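Marking Out a Table for Sorting Dishes

A taped grid gives each plate, bowl and pan a set place on the table. Use blue tape on a plain, matte surface, and let two strips cross at close to a right angle.

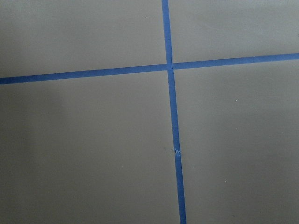
Last changed: Jan 27, 2025

1. Wipe the table and let it dry.
2. Lay the long strips first, then the cross strips. Keep light tension on the roll.
3. Press each crossing flat with a thumb.

Check the edges before going on. A strip laid without tension wobbles and shows small wrinkles – lift it and lay it again. Trim torn ends with a knife. 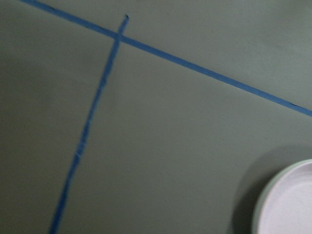
Dustis Household Sheets, No. 358, p. 2

4. Set out the plates first. Each should sit flat, with the rim clear of its neighbors. Check that it is empty and look over the rim for chips.
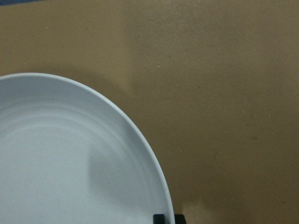 White plate, rim and central well.

5. Add bowls and cups next, then the saucepan. Turn long handles away from the plates.
6. Leave the front rectangles free for stacking. 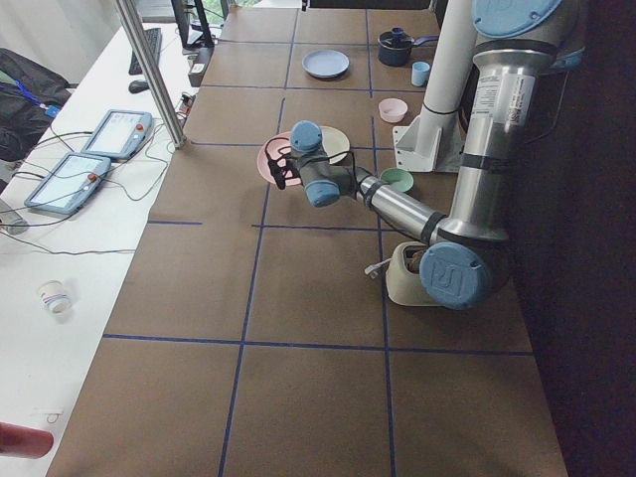 Plates, bowls, cup and saucepan on the taped table.

7. Stack by size, largest plate at the bottom. Bowls go in a separate stack.

Replace the tape when the edges lift. Corrections to Malathi Ramasamy.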